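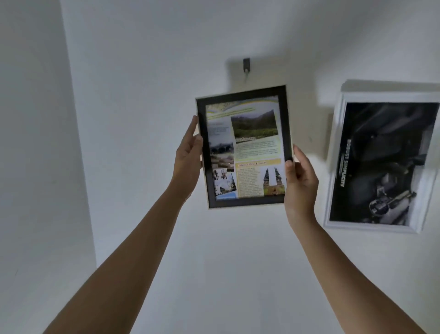 Figure 3. A framed printed sheet, held up in front of a white wall.

4.2 Where the slow queries came from

We had expected the slow queries to be the long ones. Students had expected this too, and several had spent a whole evening shortening theirs, with results that were easier to read and exactly as slow. Of the 2608 queries in the Clandus log, 699 ran past the time limit we set in Section 3, and most of those would fit on a single line with room left over for an apology.

The usual trouble was a function wrapped around an indexed column. A student who wants every order placed in September will often pull the month out of the date and compare it with 9. This reads nicely. It also asks the database to compute the month for every row in the table, while the index on the date column sits by with nothing to do. Rewriting the condition as a range, from the first of September up to but not including the first of October, fixes the problem for any single year, and the grumbling about having to name the year fixes itself by the second assignment.

The next most common cause was the join with a missing condition. On the practice tables, which hold 200 rows each, a join of this kind returns 40,000 rows and looks merely enthusiastic. On the full Thampi data it does not return at all, at least not before lunch. Students tended to treat the flood of duplicates by adding DISTINCT to the SELECT, and this was accepted by our own grading script for longer than we would like to put in print. Bảo Lưu rewrote the script after the first round, and the scores reported in Table 2 come from the new one.

Correlated subqueries were a smaller problem than the textbooks had led us to fear. Divov, the engine used in the first half of the course, quietly turns many of them into joins. Grillmont, used in the second half, does no such favors. The same homework could therefore earn full marks before the break and time out after it, a fact that students pointed out to us in some detail.

We did not try to separate the effect of teaching from the effect of the switch in engines. The two happened in the same week – a scheduling decision we do not recommend – and the log cannot tell them apart. Section 4.3 looks only at queries that were run on both systems.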